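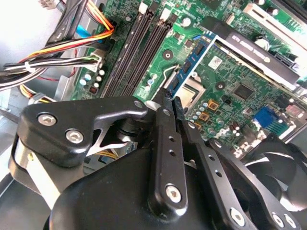 Lohnt es sich, einen alten Büro-Rechner noch aufzurüsten, oder kauft man besser gleich neu?

Für Mails, Texte und ein bisschen Fotos reicht fast immer mehr Arbeitsspeicher und eine SSD, wenn noch keine drin ist. Neu kaufen würde ich erst, wenn das Mainboard zickt oder das Betriebssystem nicht mehr mitspielt.

Lesezeit: 5 Minuten

**kellerlicht**
So, jetzt mal der Hintergrund zu der Frage oben, die Antwort hab ich mir nämlich aus dem Sammelthread geklaut und bin trotzdem nicht schlauer. Bei mir unterm Schreibtisch steht ein Irnel-Tower, 11 Jahre alt, gekauft damals bei Nustow in Weltach (den Laden gibt's noch, nur verkaufen die jetzt hauptsächlich Handyhüllen). Vier Gigabyte RAM, drehende Festplatte, Windows 10. Bis der Browser offen ist, hab ich mir einen Kaffee gemacht und die halbe Tasse getrunken.

Ich mach damit nichts Wildes. Steuer, Briefe, Bilder vom Garten sortieren, abends mal eine Mediathek. Meine Kollegin Mercy Muli meint, ich soll das Ding endlich zum Wertstoffhof fahren und mir einen Laptop holen. Aber ich mag den Kasten! Und ich mag vor allem meine Tastatur und den großen Bildschirm. Was würdet ihr machen?

**rambazamba_77**
Aufrüsten, gar keine Frage. SSD rein, RAM hoch auf acht oder sechzehn, fertig. Ich hab das bei meiner Mutter gemacht und die dachte, ich hätte ihr heimlich einen neuen Rechner hingestellt. Gebrauchter DDR3 kostet ja fast nichts, und die Riegel gehen so gut wie nie kaputt. Guck aber vorher, was wirklich drinsteckt, DDR3 und DDR4 passen mechanisch nicht zusammen, die Kerbe sitzt woanders.

**Frau_Holunder**
Da muss ich dazwischengrätschen. Ihr redet alle immer nur vom Speicher und keiner vom Betriebssystem. Ein Rechner von damals ist offiziell nicht für Windows 11 freigegeben. Kann man umgehen, ja, weiß ich. Aber will man das, wenn da die Steuer drauf liegt? Ich nicht. Ich hab meinen letztes Jahr im Oktober ausgemustert und keine Minute bereut.

**rambazamba_77**
Dann eben Linux drauf. Für Steuer im Browser und Briefe reicht das dicke.

**Frau_Holunder**
Und wenn die Steuersoftware nur unter Windows läuft? Und der Scanner rumspinnt? Dann sitzt kellerlicht am Mittwochabend um elf da und liest Anleitungen. Kann man mögen. Sollte man aber vorher wissen.

**kellerlicht**
Oh je, ihr zwei :) Also die Steuer mach ich über Elster im Browser, das ginge. Scanner hab ich keinen, nur so ein Kombigerät, das sowieso nie druckt, wenn ich es brauche. Vor dem Aufschrauben hab ich mehr Respekt als vor Linux, muss ich sagen. Ich hab in meinem Leben noch keinen Rechner von innen angefasst.

**schraubenschluessel**
Hallo kellerlicht, davor brauchst du keine Angst zu haben, ich hab das auch erst mit über fünfzig angefangen. Stecker ziehen, Netzschalter hinten aus, dann noch mal kurz auf den Einschaltknopf drücken, damit der Reststrom weg ist. Tower auf die Seite legen, Seitenwand ab. Bei den meisten sind das zwei Schrauben hinten, manche haben auch so einen Schieber. Einmal an die Heizung fassen oder ans blanke Metall vom Gehäuse, wegen der statischen Aufladung. Teppich und Wollsocken sind keine gute Idee.

Dann guckst du dir in Ruhe an, wo alles sitzt. Das Netzteil ist der Klotz mit dem Aufkleber, da bleibst du mit den Fingern draußen und schraubst es niemals auf. Die Speicherbänke sind die langen schmalen Schlitze auf der Platine, mit Hebelchen an einem oder beiden Enden.

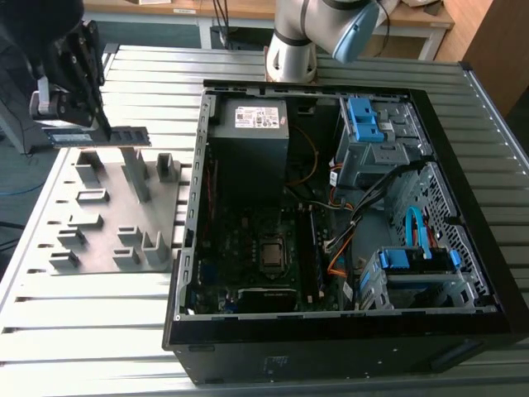 Hebel aufklappen, den alten Riegel gerade nach oben rausziehen, den neuen mit der Kerbe richtig herum ansetzen und dann mit beiden Daumen runter, bis es klickt. Da braucht man mehr Kraft, als einem lieb ist! Beim ersten Mal hab ich mich nicht getraut, ordentlich zu drücken, der Rechner hat nur gepiept und ich war überzeugt, ich hätte alles geschrottet. Saß einfach nicht richtig drin. Noch mal raus, noch mal rein, lief.

**rambazamba_77**
Genau so. Und bitte zwei gleiche Riegel nehmen, dann läuft das im Dual Channel. Welche Schlitze zusammengehören, steht im Handbuch, oft sind sie auch gleich eingefärbt.

**quarkstrudel**
Ich lese hier sonst nur mit, aber das Thema hatte ich gerade. Mir hat der Verkäufer bei Quintana (der Refurbished-Laden, online) einen generalüberholten Bürorechner für 168 Euro angeboten, mit SSD und Windows 11. Der war vier Generationen neuer als meiner. Wenn ich RAM, SSD und ein neues Netzteil zusammenrechne, war ich fast beim selben Preis. Da hab ich dann nicht mehr lange überlegt. Gebraucht kaufen ist ja auch irgendwie Weiterverwenden, halt von einem anderen Kasten.

**Frau_Holunder**
Danke!! Das ist doch mal vernünftig gerechnet.

**rambazamba_77**
Gerechnet schon, aber warum denn ein neues Netzteil? Wenn das alte läuft, läuft es. Ich bleib dabei, SSD plus RAM kriegst du gebraucht für einen Bruchteil davon.

**quarkstrudel**
Meins hat gepfiffen. Und zwar so, dass der Hund aus dem Zimmer gegangen ist.

**rambazamba_77**
Gut, das lass ich gelten.

**schraubenschluessel**
Darf ich noch was zum Stromverbrauch loswerden? So ein alter Tower zieht im Leerlauf gern das Mehrfache von einem kleinen neuen Gerät. Wer ihn nur abends mal anmacht, merkt das kaum auf der Rechnung. Wer den ganzen Tag davor sitzt, sollte mal ein Messgerät dazwischenhängen. Manche Büchereien verleihen die Dinger, bei uns in Weltach geht das jedenfalls.

**kellerlicht**
Ihr seid super, danke! Plan steht: Ich mach am Wochenende erst mal die Seitenwand ab und schreib mir auf, was auf dem Speicher steht. Daten sicher ich vorher auf die externe Platte (ja, Frau_Holunder, versprochen). Dann bestell ich SSD und zwei Riegel, probier Linux vom Stick aus, und wenn mir das nicht liegt, guck ich bei Quintana. Mercy hat gesagt, sie kommt vorbei und hält die Taschenlampe, glaubt aber weiter an den Wertstoffhof.

**Frau_Holunder**
Bitte die Sicherung danach auch einmal öffnen und gucken, ob die Bilder drauf sind. Ich sag nur Urlaub auf Juist, alles weg.

**schraubenschluessel**
Und beim Zumachen schauen, dass kein Kabel im Lüfter hängt. Meld dich, wenn was hakt, ich bin fast jeden Abend hier.

Leserkommentare

Dieter_W: Die Knopfzelle auf dem Board habt ihr vergessen. CR2032, nach so vielen Jahren gleich mit tauschen, sonst stimmt irgendwann die Uhrzeit nicht mehr und man sucht sich dumm und dämlich.

moosbeere: Bei mir lief nach dem Umbau alles, nur der Ton war weg. Kopfhörerstecker vom Frontpanel abgerissen. Also Vorsicht mit den dünnen Kabelchen vorne.

Dieter_W: @moosbeere Das kenn ich, hinten einstecken geht dann meistens trotzdem.

tante_erna: Wo bekommt man denn noch einzelne DDR3-Riegel, denen man trauen kann? Auf dem Flohmarkt ist mir das zu heikel.

Wir verwenden Cookies, damit du angemeldet bleibst und wir sehen, welche Themen gelesen werden. Einstellungen ändern | Alle akzeptieren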